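Tips for Showing a Two-Armed Robot How to Handle a Zip Bag

Posted by Ye-ji Wang, May 2023

Small zippered bags are a good first household job for a pair of arms. They are light, they don't break when dropped, and most homes have one in a drawer. They are also soft, and a soft thing never sits the same way twice. The tips below come from my own sessions at the kitchen table, moving the arms by remote control, and from notes passed on by Čestmír Štefanec, who started a few months before I did.

Before you start

Clear enough table for the bag and both arms to reach it without crossing. The rest of the table can stay as it is. If the robot is going to tidy a kitchen table one day, it may as well learn on one with the mail still out. What you do want to move is anything that can tip over within reach of an elbow, such as an open drink.

Check the cables. Run each arm through its full swing once, by remote, with nothing in the grippers. A cable that pulls tight at the far corner will spoil a take right when you need the reach.

Decide what "done" looks like and write it on a piece of paper. For a bag it could be "zipped shut, flat on the table, pull to the right." If you change your mind in the middle of a batch, start a new batch.

Picking the bag up

Close the fingers slowly. A soft bag slides out of a fast grip, and on a remote you don't feel it go. Come in low, take the fabric near the bottom, close, wait a second, then lift.

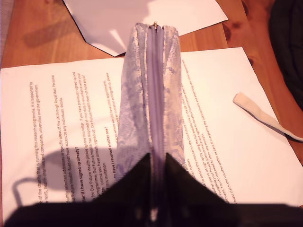 Pouch held at the base, zipper facing up the middle.

Gripping at the base leaves the whole zipper clear for the other arm. If the fabric puckers near the top, set the bag down and take it again a little further along. Don't try to shake it straight. The robot will learn the shaking too, and you will see it in every run afterward.

A bag with a bit of filling is easier than an empty one. I use two folded dish towels. Čestmír uses socks.

Working the zipper

1. Hold first, pull second. One arm should be still before the other one goes near the pull. Beginners move both together because that is how hands do it, but it takes practice before you can do it cleanly by remote.

2. Go for the pull from the end of the zipper, with the finger tips in line with the teeth. Coming in from the side pushes the pull flat against the tape and it is hard to get hold of again.

3. Pull in one steady movement. Stop if it snags, back up a little, and go on. A snag that you fix calmly is worth keeping in the batch. One where you yank is not.

4. Let go of the pull before you let go of the bag.

Small metal pulls are slippery. A loop of yarn through the hole helps while you learn. Take it off once you can manage, or the robot will only ever know bags with yarn on them.

Setting down and steadying

Lower the bag until it rests on the table, then open the fingers. If it rolls, press lightly on top with one finger and bring the other arm over the far end. Use the pressing arm as a paperweight and leave it alone until the second arm has finished. Pressing too hard makes the sides bulge and the next grip gets harder.

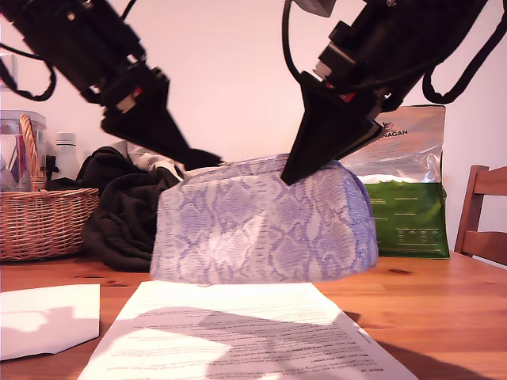

Keeping takes usable

Do 55 good takes before you judge anything. I quit my first batch far too early and had to do the whole thing over in September.

Turn the bag a little between takes. Also move it left and right, and now and then put it down upside down. If every take starts from the same spot, the robot will look for the bag in that spot and nowhere else.

Go at the same pace each time. Tired operators speed up, so take a break after every 3 batches and sit somewhere other than the table.

Throw out any take where you reached in with your own hand, even for a second.

Name your files as you go. I use the object, the job and the take number. I have 3000 takes saved now and the early ones, which are just called "test," are no use to me.

If something goes wrong

Bag slips every time: the finger tips may be dusty. Wipe them with a damp cloth and let them dry.

Arm lags behind your hand: stop and restart the link before the next take. Don't try to lead it.

Fabric caught between the fingers: open fully, back straight out, then look. Twisting makes it worse and can tear a thin lining.

Zipper stiff: rub a plain candle along the teeth and run it by hand a few times before the next session.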